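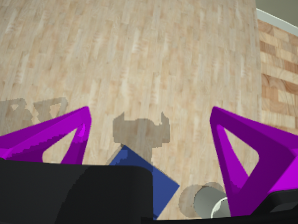 Vurnley Bus Ridership Data, release 2

The dataset records complaints and boardings on the Pestance and Rana bus routes, compiled for the Vurnley transit office. It holds 700 complaint records from 73 stops. Files are grouped by route, and rows within a file are staggered by shift, much as the pale planks are staggered across the floor in the rendered view. Four stops have no boarding counts - 69 are complete.

Times are local. Names of riders have been removed.

Maintainers: Aarti Bansal, Omolara Akinola
Last updated: April 22, 2024
Next release: August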